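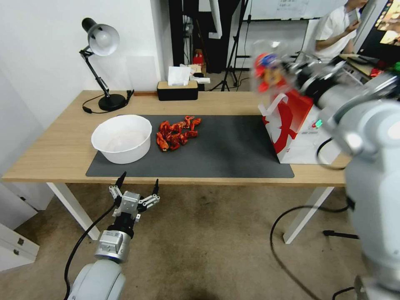

Publications > Sport Science > Match Scheduling > Section 4

Overview Methods Results References

4. Rest Intervals and Second-Half Scoring

4.1 Data and approach

The analysis draws on 3,062 league matches played by clubs in the Mendport and Prirton regional divisions. For each match, the study recorded the number of full days since each side's previous competitive game, the half-time score and the final score. Matches stopped before the end of play were left out, as were those moved to a neutral ground. Clubs with fewer than 60 matches in the records were kept in the main model but dropped from the club-level comparison.

Rest was treated as a difference between the two sides. A team that had five days off and met a team with three was given a value of plus two. Bahrami and Lodhi used total rest in their earlier work on cup football, and their measure is reported alongside ours in the appendix.

4.2 Findings

The rest difference had little bearing on the first half. In the second half, the better-rested side scored more often, with most of the gap appearing after the first round of substitutions. The effect was stronger for visiting teams – a result that the travel records explain only in part. When trips of more than 200 kilometers were examined on their own, the visiting side's gain from extra rest grew again, though the smaller sample calls for care.

League position was also considered. Teams in the upper third of the table were less affected by short rest, which may reflect deeper squads. A separate test limited to players with more than 600 minutes in the season did not change the direction of the result.

Figure 3. Desk with a dark gray mat, a white bowl, red crayfish and a paper shopping bag.

4.3 Limits

Training load between matches was not available for either division. Kickoff times were missing for part of the February schedule, and evening matches could not be studied separately.

Related items
Substitution Timing in the Prirton Division
Travel Distance and Away Form
The Shojaei Method for Rating Squad Depth
Radora Match Records: Notes for Users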